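3.2 Object set and layout

The study is concerned with how small household items come to rest when they share a shallow bin, and with how the layout of the pile changes as single items are taken out. We wanted objects that people keep in drawers, bags and desk trays, because published sets lean heavily on boxes, cans and other regular shapes. Drawer items are smaller, more often curved, and many have a shiny or see-through surface that makes their outline hard to trace.

The full set holds 227 items. Most were bought at two stores of the Buler chain, and the rest came from the Domonari household collection, which lends boxed lots to research groups for a term at a time. Items from the two sources were mixed before sorting. We left out anything with a sharp point, anything that could leak, and anything longer than the short side of the bin. Soft items such as cloths and sponges were also left out, as their shape changes from one drop to the next and needs a separate treatment.

Each item was assigned to one of 4 shape groups: flat, round, long, and irregular. Assignment was done by hand using the longest and shortest side. An item whose long side was more than three times its short side went into the long group whatever its outline, so that the group takes in pens and brushes as well as narrow cases. The irregular group is the most mixed and collects everything with a handle, a hook, a ring or a deep notch. A few items could have gone into two groups - an oval with a thick rim, for instance, behaves like a flat item on one face and like a round one on its edge. These were placed by the face they rested on most often in a short trial of ten drops.

Surface was recorded separately from shape, with the labels matte, glossy, and translucent. Items made of more than one material were given the label of the larger part.

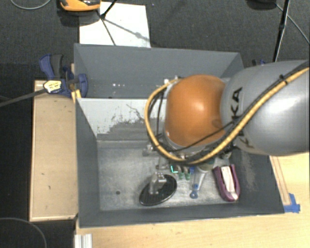 Layouts were prepared in a divided bin. Only one compartment was filled at a time. Items were drawn at random from a covered tray, placed in a paper cup, and tipped out from a fixed height over the middle of the floor. Nothing was moved by hand afterward unless an item had landed on top of the divider, in which case the whole layout was tipped again. We did not try to spread the items evenly. Uneven layouts are the normal case in a drawer, and the gaps between items matter to the analysis as much as the contacts.

A total of 700 layouts were prepared over the course of September. Of these, 653 were kept. The others were dropped when the written record of the draw did not match the items found in the bin at the end, or when an item had been damaged and could no longer be compared with its earlier drops. Damaged items were replaced with the same model where the store still carried it.

For each layout we noted the resting face of every item, the items it touched, and whether it leaned on a wall. Leaning was common in the long group. Long items that came down near a wall tended to settle along it, while those near the middle more often ended up across another item with one end raised. Flat items slid farther than expected on the bare floor and often stopped only at a neighbor. Round items mostly found the wall.

Removal followed a fixed order. The item with the fewest contacts was taken out first, and ties were broken by a coin toss. After each removal the contacts were noted again. In most cases taking out an item with no contact left the others in place, as one would expect, but a small number of layouts shifted anyway. We put this down to slight movement of the bin on its stand, and a rubber mat was added under it from the second week on. Layouts prepared before that change are marked in the records and are left out of the stability figures in Section 4.

Resting faces were coded with the scheme of the Strömberg handbook, with one change. The handbook has no code for an item held up entirely by its neighbors, so we added one. The same extended codes were used later in the Viltutari drawer survey, and the two sets of records can be read together without conversion.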